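Equipment planning update for the Korkindale grant, second report
June 12, 2021

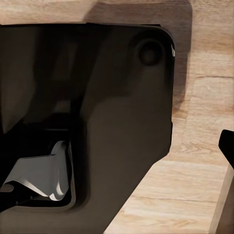
Hi Dehua,

When I wrote last time I promised you a real shopping list by summer, and I'm happy to say I've got most of one! The short version is that we still want to buy one arm this year and hold off on the second, and that the gripper question has turned out to matter a lot more than I budgeted for back in October.

Most of my time has gone into the simulation work. You asked why we'd spend a single hour on that before we own anything, and my answer is that it's cheap and it lets me make dumb mistakes for free. I've been working with a dark, fairly bulky gripper model, a wood work surface and a plain wooden block, and going in close to see how much room the housing takes up next to the part. A housing that size eats into the space on a crowded bench pretty fast, so I've put clearance on the list of things I ask every vendor (it wasn't there before, which is a little embarrassing).

On to vendors. I have written quotes from Sistix and Flidley. Sistix is the cheaper of the two on the arm itself, but their fingers are sold separately and so is the mounting kit, and once I added those in the gap shrank to almost nothing. Flidley bundles everything and quotes 7 weeks for delivery. I also called Sachdeva about a refurbished unit -- nice people, very patient with me -- but they couldn't promise spare parts past the first year, so I've dropped that one for now.

Money: we've used 63 percent of the planning budget, nearly all of it on my hours and the software license. I'd like to move $2000 out of travel, which we obviously haven't touched, and put it toward a spare set of fingers and a better bench mount. Could you let me know if that needs a formal amendment or if an email from you will do? The Flidley quote is good for 30 days and I'd hate to have to ask them for it all over again.

Still open: power at the bench (I'm waiting on the electrician), who gets trained first, and whether we lease or buy the safety fencing. I lean toward leasing. I'll send the fencing numbers over separately once I have both quotes in hand, and the full cost sheet will go with them.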